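Judance开放日访谈：拉链袋为什么难

Judance的自动化实验室七月对外开放了一个下午，演示内容为文件袋操作。负责该工位的工程师Aaliyah Penner在演示间隙接受了采访，以下内容按录音整理，略有删节。

演示对象为透明塑料拉链文件袋，绿色封条，内装纸张，平放于白色台面。控制软件由Gebremichael提供，内部代号Notance。Penner介绍，选用这类袋子的理由很简单：“薄膜没有固定形状，封条有。一个物体上同时存在两种力学特性，规划器必须分开处理。”
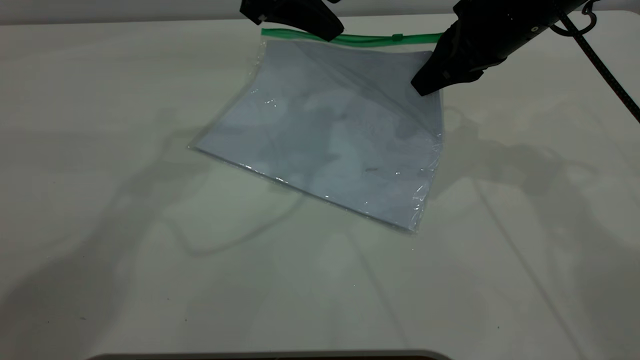

一、感知

谈到视觉部分，Penner认为主要误差来自反光。“透明膜的高光会随视角移动，深度数据在这些区域基本不可用。我们不对薄膜做完整重建，只提取封条的直线和拉头的位置，袋体姿态由封条反推。”

袋子在台面上的朝向不作限定，斜放也属于正常工况。

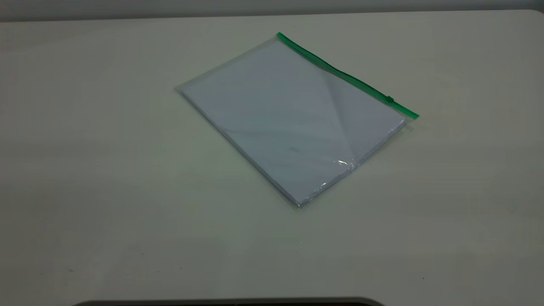 拉头靠近封条端部时，可用行程变短，夹指的接近角度也随之受限。Penner说，早期版本在这种情况下会直接报错退出，现行版本改为先判断拉头距哪一端较近，再决定运动方向。“逻辑不复杂，但标定要求高。封条方向估计偏2度，拉到后半程就会脱轨。”

二、接触与力控

现场有参观者问及为何不提高速度。Penner的回答是，速度上限由薄膜决定，电机仍有余量。压持力过小，袋子随拉头一起滑动；过大，薄膜起皱，封条跟着变形。目前的参数来自600次试验，其中43次被判为失败，最常见的原因是压持点打滑。

“每次失败都保留完整日志，”她说，“成功的数据反而看得少。”

腕部视角主要用于末段对位。固定视角给出封条的整体方向，腕部视角负责修正夹指与封条之间的相对位置，两路结果不一致时，系统停止并重新观测，最多重试3次。
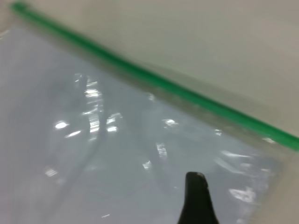
腕部视角：夹指位于袋面上方，远处为绿色封条。

三、后续安排

Penner表示，下一阶段将更换袋子规格，并与Hovell的档案分拣线做接口测试。被问及何时可以实际部署，她没有给出时间。“先把打滑的问题解决，再谈节拍。袋内纸张厚度变化之后，现有参数能沿用多少，目前没有数据。”

当天下午的演示于四点结束，试验日志未对参观者开放。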